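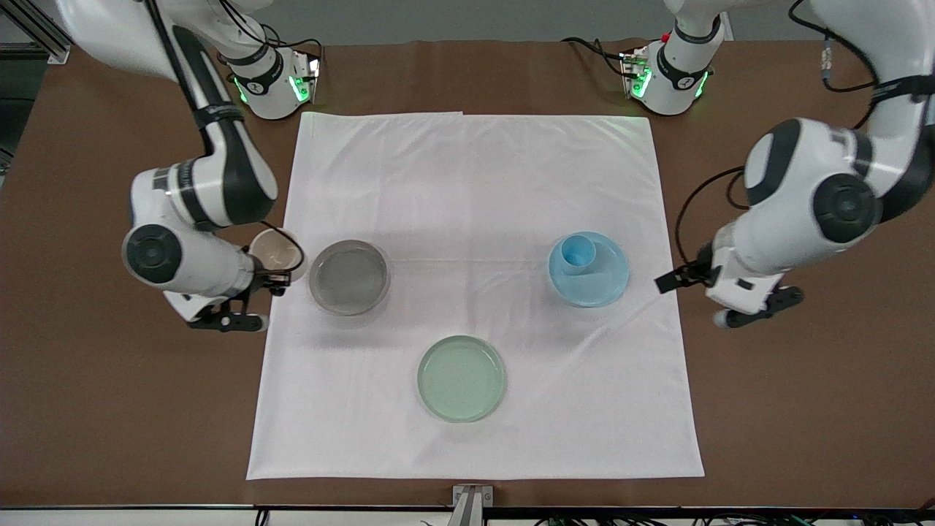 The Ornton 5 is a budget Android handset sold by Guteck, a regional phone brand, and tied at launch to the prepaid carrier Floltari. It was promoted as a "self-managing" phone, a term the company never defined in its printed material. In practice the label referred to a preinstalled application, Floltari Home, through which the owner paid bills, bought data and asked for support.

Background

Guteck had sold two earlier phones under the Ornton name, both unlocked and both made to the same general design by an outside manufacturer. Neither sold well. The Ornton 5 was the third in the line; there was no Ornton 3 or Ornton 4. Product manager Florencio Iglesias told a trade newsletter that the number was picked to suggest "a generation ahead," without saying ahead of what. Critics pointed out that the processor was the same one used in the previous model, with a slightly higher clock speed.

The deal with Floltari was announced in January. Under its terms the carrier would sell the phone at a discount, and Guteck would keep the handset locked until the buyer had paid for 40 weeks of service. The announcement described this as a loyalty benefit. The lock period appeared in the terms of sale but not on the box, and it became the main source of complaints about the product.

Hardware

The phone has a plastic body, a removable back cover and an LCD screen. It shipped with 2 GB of memory, a low figure for the version of Android it ran, and reviewers reported that apps left in the background were often closed and had to reload. Guteck called this "active memory care." Storage can be expanded with a card, though apps cannot be moved to it.

There are two rear cameras. Only one takes pictures. The second was listed in the specifications as a depth sensor, and several reviewers found that covering it with a finger made no difference to portrait shots. Guteck answered that the sensor worked "in supported conditions" and did not publish a list of them.

The screen was advertised as reaching 1000 nits. Trinidad Bravo, who reviewed the phone for the consumer site Prieto, could not get close to that figure in any mode she tried, indoors or out. The claim was later dropped from the product page. No correction was issued.

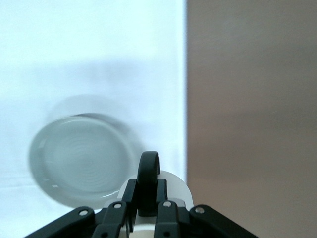
Battery life was the one area where the marketing held up fairly well. The modest screen and slow processor draw little power, and most reviews agreed that the phone lasted through a full day of calls and light browsing. Charging is slow, and the faster charger shown in early advertising was sold separately.

Software and the Floltari Home app

Floltari Home cannot be removed, and on locked units it cannot be disabled. It handles payment, plan changes, number transfers and customer service chat. Supporters of the design said it spared users a trip to a store. That argument is weaker than it sounds, as Floltari had no stores.

The app's chief problem was that it needed a working data connection to restore a data connection. A customer whose plan had lapsed, and who had no Wi-Fi nearby, had no way to pay from the phone itself. Floltari said the app would always be reachable over its own network even on a lapsed account. Users on the carrier's support forum disputed this, and the moderator, Gonzalo Paredes, eventually pinned a post advising people to pay a few days early.

Guteck promised two major Android updates. One was delivered, late. The second was "under evaluation" when the support page was last changed, and it is reasonable to doubt that it exists. Security patches came every few months at first and then stopped.

Reception

Early coverage was mild, and much of it repeated the press release closely. Longer reviews were cooler. Bravo's verdict was that the phone was acceptable at its discounted price and hard to defend at its full one. Tipene Wihongi, a columnist who covers prepaid service, wrote that the discount was mostly recovered through plan fees, and that a buyer who added up the whole lock period would pay more than for a better unlocked phone. Floltari disputed his math but did not offer its own.

Sales figures have never been released. Guteck described demand as "beyond expectations," and Ezequiel Villanueva, then head of sales at Floltari, used the same phrase in a separate interview. Neither company said what the expectations had been.

Availability

The Ornton 5 was withdrawn from the Floltari site without notice. Refurbished units are still sold by third parties, and some of these remain locked - a point that listings do not always mention. Unlock requests go through Floltari Home and require an active plan.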